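# Peindre un plateau de bureau en blanc : quelle finition tient vraiment ?

**welter_57**

Bonjour à tous,

Je refais la pièce du fond et je voudrais un plateau blanc contre un mur gris pâle. Le plateau est en hêtre, verni il y a longtemps. J'ai poncé au 120 puis au 180. Le vendeur me conseille une laque à l'eau satinée, mon beau-frère ne jure que par la glycéro. Le plateau servira tous les jours : clavier, tasse, coudes. Je n'ai pas envie de recommencer dans deux ans.

Combien de couches, et quel temps de séchage avant de poser quelque chose dessus ?

---

**Priedītis**

Laque polyuréthane à l'eau, sans hésiter. Deux couches de sous-couche, deux de finition au rouleau mousse, égrenage au 240 entre chaque. Tu peux poser des choses légères après 4 jours, mais le durcissement complet prend plusieurs semaines. Une tasse chaude posée trop tôt laisse un rond et il ne part plus.

La glycéro jaunit. Dans une pièce peu éclairée, ça se voit dès la première année.

---

**bustuvov**

Pas d'accord sur la glycéro. J'ai un établi peint en 2166 (c'est la référence du nuancier de mon marchand, un blanc cassé) et au bout de 6 ans il a très peu bougé. Par contre il est près d'une fenêtre, ça joue. La laque à l'eau, je l'ai essayée sur des étagères : les livres collaient encore au bout d'un mois.

---

**Priedītis**

> les livres collaient encore au bout d'un mois

Couches trop épaisses, ou de l'acrylique ordinaire. Une polyuréthane bicomposant ne fait pas ça.

---

**Shaimaa Abou Zeid**

Je me permets d'insister sur la couleur, parce que la question du mur est passée à la trappe. Blanc sur gris pâle, c'est joli mais le contraste est faible. Si le gris est très clair, on distingue mal le bord du plateau le soir. J'ai fini par descendre d'un ton sur le mur.

Pour le brillant, restez en mat ou en satiné. Le brillant montre chaque poussière prise dans la laque.

Plateau blanc, mur gris pâle, en rendu 3D : 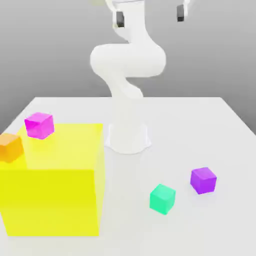
## Réponses suivantes

**welter_57**

Merci. C'est assez proche de ce que j'ai en tête, je vais quand même faire un essai sur une chute avant de toucher au mur. Je pars sur la laque à l'eau. Une question pour Priedītis : le bicomposant, ça se travaille au rouleau sans cabine ?

---

**Priedītis**

Oui, fenêtre ouverte, gants et masque à cartouche. Prépare de petites quantités, le mélange ne se garde pas. Chez moi il était inutilisable après 4 heures.

---

**bustuvov**

Et passe un tack avant chaque couche. Là-dessus au moins on sera tous d'accord. Je maintiens pour la glycéro — mais si tu as des enfants à la maison, l'odeur est pénible pendant plusieurs jours.

---

**Shaimaa Abou Zeid**

Pensez aussi au chant et au dessous. Si on ne peint que le dessus, le bois prend l'humidité d'un seul côté et le plateau peut tuiler. Une couche de sous-couche en dessous suffit.

---

**welter_57**

Je n'y avais pas pensé, le dessous est encore verni. Je le dépose ce week-end et je le ponce aussi.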